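Who Does the Packing? Automation and Work at a Small Mail-Order Company
Student project report, Work and Technology seminar
Gumaro Ponce

1. Why I picked this topic

Most of what we read in the first weeks of the seminar was about car plants and giant warehouses. I wanted to look at something smaller, where the promises made to workers would be easier to check. Hillorside sells cosmetics and household goods by mail and has 10 people on packing. In June the company signed up with a supplier, Erkon, whose sales brochure says automated picking will "free staff for better work." I read that sentence many times and I still don't know what the better work is supposed to be.

My questions were simple. What do packers do now that they did not do before? Who decides the pace? Does anybody get paid more for it?

2. The work

Packing mixed orders has stayed manual for a long time. Tubs, bottles and cartons all have to be picked up in different ways, and a machine that handles one of them well may drop the next. The supplier's answer is to have people do the handling with hand-held grippers, so that the movements can be recorded and later used to train a robot arm. The person becomes a kind of teacher. That is the supplier's word, at least. The packers I talked to said "doing the grips."
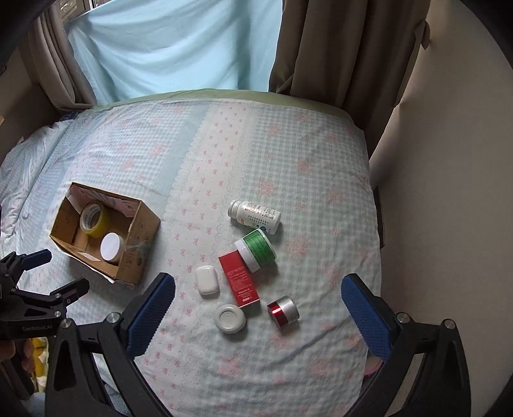 Figure 1. Items and an open cardboard box, with hand-held grippers in use.

A round of grips means moving items with the tool and then doing the same again from a different starting arrangement. Isauro Rosales, who has packed for seven years, told me the first hour is interesting and the rest is not. With bare hands he barely thinks about a jar. With the gripper he has to think about every one, and he goes slower, and the slowness is noticed.

The target was set at 500 grips per person per week. I asked where that number came from. The shift lead thought Erkon had suggested it. The person I reached at Erkon thought it had come from Hillorside. I could not find it in any document I was allowed to see.

3. What counts as skill

The brochure talks about "simple tasks." I tried the gripper myself on a Tuesday afternoon and I would not use that word. Two fingers that open and close are enough for a carton if you come at it from the narrow side. Round things are worse. A lid or a flat disc has to be taken by its rim, with both pads level, and I kept getting one pad higher than the other – the piece then turned and I had to start over.

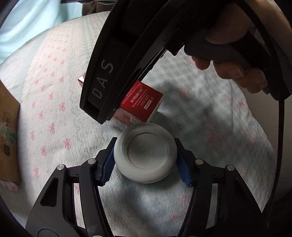 Rosales has an eye for this that took him years to get, and none of it appears in his job description. He knows which packages dent and which slide. Under the new arrangement that knowledge goes into the recordings. By the end of my project the packing group had made 3591 of them. I asked who owns them and was told it was "in the contract" between the two companies. The packers are not a party to that contract.

I want to be fair here. Two packers said they liked having a break from the tape gun, and one with a sore wrist said the gripper was easier on her. Erkon also points to a customer, Rastemton, where it says nobody lost a job. I wrote to Rastemton and got a polite reply saying that staffing had "developed naturally." I don't think that answers the question. People who leave and are not replaced would fit that description too.

4. Comparison with the reading

Lukáč, a parts supplier I used as my second case, went through something similar with its sorting line. There the workers negotiated a pay supplement before the first recording was made. At Hillorside the talk about pay was put off until "after the pilot." No end date for the pilot was given to me.

5. Limits and open points

I spoke with six packers out of 10, all on the day shift. I never saw the robot arm working with real orders, so I can't say if it packs well or badly. My view of Erkon is based on one phone call and the brochure, and I was doubtful before I started, which a reader should keep in mind.

The question I would ask next is about the new hires. Rosales learned by packing with his hands for years. Someone hired next spring may spend most shifts on grips and on clearing up what the machine gets wrong, and I could not get anyone to tell me how that person is meant to learn the job.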